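Setting Up a Simulated Tabletop Cell with the Brenon Practice Kit

This guide explains how to prepare, run, and review a first practice task with the Brenon Practice Kit, the simulation package supplied by Aksoy to colleges and training centers. It is intended for instructors and lab staff who have received the kit and have an active site license. No programming background is needed for the tasks described on this page.

What the kit includes

The kit is a software product. It provides a simulated arm with a two-finger gripper, a set of furnished rooms, a library of small objects, and a task editor named Alov. A physical arm is sold separately and is not required for any part of this guide. Course materials prepared at the Pluvdale training center may be downloaded from the license page and used without further charge by licensed sites.

The object library contains 79 items. The basic license allows 200 saved runs per workstation, after which older runs must be exported or deleted. Sites that expect heavy use should plan their storage before the term begins.

Before you start

Confirm that the workstation meets the requirements listed on the license page and that the graphics driver is current. Close other programs that make use of the graphics card. Sign in with an instructor account, as student accounts can run tasks but cannot save changes to a room.

Allow 15 minutes for the first launch. The program prepares its lighting and contact data during this time, and the window may appear to stop responding. Do not end the process. Later launches are much shorter.

Step 1. Load a room

Open Alov and select New Task. Choose a room from the list on the left and press Load. Each room comes with its own furniture, wall color, and floor. These features do not affect how the arm moves, but they do affect what the simulated cameras record. A class that intends to compare results should agree on one room and keep to it.

When the room has loaded, open the Scene panel and check that Physics is set to On. Objects placed while this setting is off may be left hanging slightly above the table and will drop when the run begins.

Step 2. Place the object

Open the object library and drag one item onto the tabletop. For a first task, we recommend a low, flat item well inside the edges of the table. Objects near an edge are harder to approach and are better left for later sessions.

Use the rotation handle to turn the object a little away from the line of the table. Students who practice only on perfectly aligned objects tend to skip the wrist rotation step, and the habit is difficult to correct afterward.

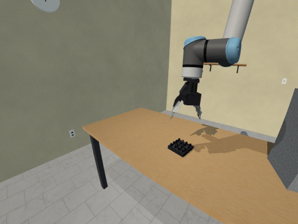
Once the object has been placed, press Lock Layout. This stores the starting position so that every student begins from the same arrangement. The layout may be unlocked at any time from an instructor account, but doing so clears the results already stored against it.

Step 3. Set the starting pose

Select the arm and choose Home Pose. The gripper should be open and should stand clear of both the table and the object. If any part of the arm is shown in red, it is touching something in the room. Raise the arm with the height slider until the red marking clears, then save the pose.

Set the speed limit to Low. The default setting is Medium, which is suitable for experienced users but leaves beginners little time to stop a poor approach.

Step 4. Teach the approach

Alov stores a movement as a series of points. For a simple pick, enter them in this order:

Point A: directly over the object, with the gripper open.
Point B: at grasp height, with the fingers on either side of the object.
Point C: the same position as Point B, with the gripper closed.
Point D: the same position as Point A, with the gripper closed.

Move the arm to each point with the on-screen controls and press Store. Rotate the wrist at Point A, before the arm descends. Turning it at grasp height can push the object out of place.

Low objects call for particular care at Point B. If the fingertips are set too high, they will close over the top of the object. If they are set too low, they will meet the table and the run will stop with a contact warning. Lower the gripper in small steps and check the side view after each one.

The shadow of the arm can help in judging height, but it should not be the only guide. Its position depends on the light in the room selected, and it does not always fall directly under the gripper.

Step 5. Run and review

Press Run. The arm moves through the stored points and the program records the result. Students should make at least 2 runs without changing any points, as a single good result may be due to chance.

Open the Review tab to see the recorded path and the contact force at each fingertip. Uneven force usually means that the gripper was not centered at Point B. Correct that point alone, store it again, and repeat the run.

Common problems

The object slides during the grasp. Check the wrist rotation first, then the centering of the fingers. Reduce the closing speed if the problem continues.

The arm stops before it reaches Point B. Read the message in the status bar. In most cases the path passes too close to a piece of furniture, and an added point between A and B will resolve it.

The run will not save. The workstation has probably reached its limit of saved runs. Export the older ones from the File menu and try again.

Assessment of the kit

The kit has been in use in our introductory course since May. The task editor is clear, and students are generally able to complete a pick without assistance by the end of their first session. The side view is the strongest feature for teaching purposes – it makes errors of height easy to point out and discuss.

Two limits should be noted by sites considering a purchase. Soft objects are not supported in the basic license, and the printed manual is brief on the subject of contact settings. The course materials cover that subject in more depth and should be read alongside it.

Sites that wish to arrange instructor training may write to Esben Kárason through the contact form on the license page. Requests should state the number of workstations and the version of Alov installed.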